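Careers > Current openings > Operations and purchasing

Equipment Planner, Robotic Cells (fixed term, Kellside)

Zelness refurbishes desktop computers for schools and small offices. We are looking for an equipment planner to take over the buying and budgeting for our robotic work at the Kellside site. The position reports to Shufen Yuan, operations manager, and starts in November.

The cells handle desktop towers and the parts that go into them. Most of the planner's time goes to what sits on the table with the arm: fixture plates, part holders, grippers, fingertip pads and spares. You don't need to program anything, but you do need to be able to look at a bench and work out what it will cost to build a second one.
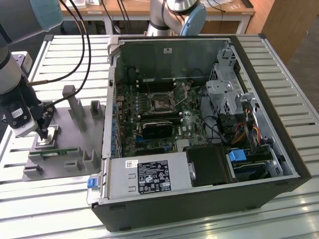 Robot arm at the fixture plate, with an open tower on the bench.

What you will do

Keep the equipment list for each cell, including lead times and who we buy from. Get quotes from Hirvonen for arms and service, and from Skurnix for fixtures. Prepare the yearly replacement budget and a case for any single purchase over $3,000. Small orders up to $400 you can approve yourself.

You will also spend time at the benches with Aiguo Kong, our lead technician, to see which parts need replacing and which can be repaired.

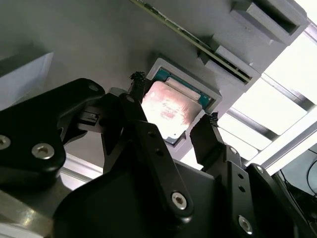

Processors are a good example of why this matters to the budget. The holder has to suit the chip, and the fingers have to suit both, so a change in the models we take in can mean a new set of each. Last year's plan left tooling out and we were nearly $2,000 over by spring. We want the next plan to list tooling by processor family, with a separate line for wear parts.

What we are looking for

At least 5 years in purchasing, maintenance planning or production engineering. Comfort with spreadsheets and with reading a mechanical drawing. Experience with leased equipment would help. A college diploma or trade certificate is fine; a degree is not required.

How to apply

Send a resumé and a one-page letter to Shufen Yuan through the careers form. Tell us about one piece of equipment you budgeted for and what you got wrong.

Comments

Marg T.: Is any of this remote?

Zelness Careers: One day a week once you are settled in. The rest is on site.

dpell: Do you count lab purchasing at a university as experience?

Zelness Careers: Yes, please apply.

Contact us | Copyright Zelness | Back to top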